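Break Room Table: Cups, Cloths and Snacks
Photo gallery, Hallatville office

The long table in the break room gets used for lunch, for coffee at 10 and again at 3, and for whatever people bring back from trips. We started this page so the people at the Ultthorpe site could see what we keep on it and order the same things if they want them. Most of it is inexpensive and comes from the restaurant supply store or the Asian grocery next to the post office.

The tablecloth

Pinkish beige, with a fine woven grid of small raised squares. It replaced the clear vinyl one in December. The vinyl stuck to your forearms and the corners curled. The texture on the new one hides crumbs fairly well, so please shake it out over the trash before you leave and don't wait until it looks dirty. Carmela Collado has a spare in the supply closet, second shelf, behind the printer paper.

Paper cups

White with a slightly flared rim, a small purple flower and faint light-blue leafy line drawings. We buy them by the case, 2,000 to a case, in sleeves of 100. A case lasts us longer than it used to now that more people bring mugs. They are fine for coffee or tea if you leave some space at the top. Two stacked together will keep your fingers cooler. Used cups go in the bin under the window, and please empty them in the sink first.

Chopsticks

Thin, pale wood, sold in pairs. The drawer by the microwave has these on the left and the forks on the right. We tried the reusable kind for a while, but they kept going home in people's lunch bags and we ended up with an odd number.

Snacks

The silvery-white packet with the orange crispy pieces on the front is one of the snacks from the grocery. The writing on it is Chinese. If you have allergies, ask someone who reads Chinese to go over the ingredients with you before you open one. Packets left on the table are for anyone. Packets in the cabinet with a name on them are not. If you finish the last one, write it on the list on the refrigerator door.

Ordering

Ultthorpe can add cups and chopsticks to our next order if the request reaches Carmela by the 18th of the month. The minimum for free delivery is 5 cases, and we rarely get there by ourselves. Tablecloths are ordered separately and take longer. The Deák building has its own supplier and does not need to be included. Send the number of sleeves you want and the room they should go to. Anything without a room on it ends up at the front desk.

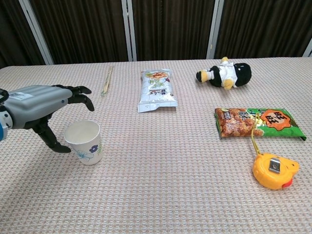

Grarka | Hallatville Office | Office Services Team
Cup, chopsticks and a snack packet on the new cloth.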